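Grolance Large Powder Brush

In stock, ships from our shop in flat card boxes
Item 259

I've been selling makeup brushes out of this little shop for 9 years now, and the big powder brush is still the one I reach for first thing every morning, before coffee if I'm running late. So forgive me if I go on a bit! I'm Gisela Cabral, I write all these pages myself, and I only stock what I'd keep in my own bathroom.

The Grolance is a full, fluffy face brush with a shiny silver ferrule (the metal tube part, if you're new to this) and bristles that go from dark at the base to nearly white at the tips. I love a two-tone tuft, partly because it's pretty and partly because you can see right away how much powder you've picked up. With an all-black brush I always end up with too much on one cheek and then spend ten minutes evening it out.

It's dense, so it grabs more product than the airy kind. Go easy. I dip just the tips, tap the ferrule on the edge of the sink, and start at the outside of my face where a heavy hand won't show so much. Loose powder, pressed powder, bronzer, it does them all, though for blush I'd look at the smaller Flelarby further down the shop because this one will paint your whole face pink. 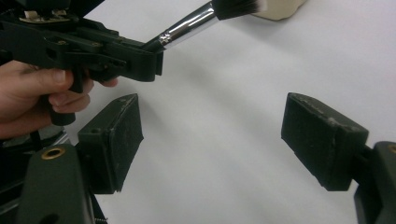
Washing it is easy enough but please don't soak it. I know, everybody says that, and I ignored it for years and ruined a lovely brush my aunt bought in 1984. Water creeps up inside the ferrule and gets at the glue, and then you've got hairs all over your nose. What I do now is wet the tips under lukewarm water with the brush pointing down, swirl it in my palm with a drop of plain baby shampoo, rinse, squeeze in an old towel, and lay it flat with the head hanging off the edge of the counter. It takes overnight to dry, longer in the winter. I do mine every couple of weeks and wipe the metal with a dry cloth after, or the water spots drive me crazy.

A few things people write in about:

Shedding. You may lose 3 or so hairs in the first wash. If it keeps going after that, send it back and I'll swap it.

Travel. The tuft gets squashed in a makeup bag, so I slip a mesh sleeve over it, pulling up from the handle end so the bristles don't bend backward. Sleeves are sold separately, sorry, I tried to get them thrown in!

Foundation. You can, but I wouldn't. It drinks up liquid and it's a pain to get clean again. Use the flat Plarkidari brush for that.

What customers told us

"Softer than I expected and it covers my whole face in a few sweeps. I did have to learn to use less powder." Henrike Diekmann

"Bought it for stage makeup and ended up keeping it for myself. Wish it came with a cover." Lwazi Msimang

Returns are fine within 30 days if the brush hasn't been used. Questions about shades or sizes can go through the contact form, and either Ketsara or I will write back.

Page updated July 30, 2022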